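Section 7. Chore Routines: What the Arm Can and Cannot Be Left to Do

Applies to Prido firmware shipped in October or later. Read Section 6 (Gripper Calibration) first.

7.1 Scope

Prido performs tabletop chores: picking up, setting down, sorting and simple arranging. It does not yet perform general housework. Folding, pouring and anything involving a sharp edge are outside the supported set. On the shop floor, Prido may be used for kitting and for loading trays with rigid parts up to 263 grams.

7.2 Grades of task

Each routine in the Sasine library carries a grade.

Grade A: may run unattended. Rigid, opaque objects in known positions.
Grade B: an operator must be in the room. Mixed objects in unknown positions.
Grade C: teaching only. The arm will not start a Grade C routine in Run mode.

Stem arranging is Grade C. Stems bend under the jaws, leaves hide the grasp point, and a clear glass returns poor depth readings. A person does this chore in less time than the planner takes to choose a first grasp.

7.3 Recording a Grade C routine

1. Clear the table of anything that is not part of the chore.
2. Connect both hand-held grippers and wait for the status lights.
3. Check that the markers are clean and flat. Replace any marker with a lifted corner.
4. Set out the objects. Change their positions between takes.
5. Hold one gripper in each hand and perform the chore at half your normal speed.
6. Return both grippers to the start position and press Save.

CAUTION: Keep cables away from glassware. A snagged cable can pull a glass off the table.

NOTE: Discard any take in which a bare hand touches an object.

Stem arranging, with hand-held grippers at the table:
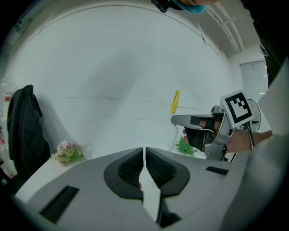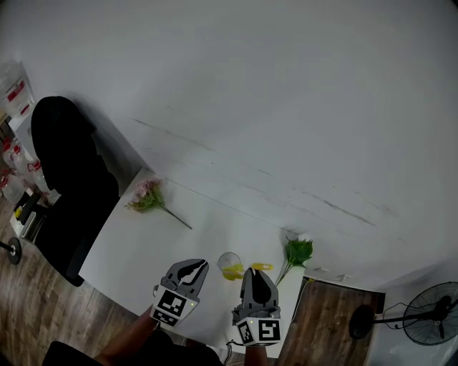
7.4 How many takes

The trainer accepts a set of 30 takes but will mark it Provisional. For soft or thin objects, plan on 3,000. Haris Kadrić's bench notes, supplied on the Vivo support disk, list the grasp failures seen at each set size and should be read before a long recording job is scheduled.

7.5 Promotion to Grade B

1. Load the trained routine in Check mode.
2. Run it with plastic tumblers in place of glass.
3. Log every drop, crush and missed grasp.
4. Send the log to Gagnon Service, attention Evaristo Arriaga.

Do not edit the grade field by hand. The arm compares it with the signed routine file at startup and will lock out on a mismatch. To clear a lockout, see Section 11.2.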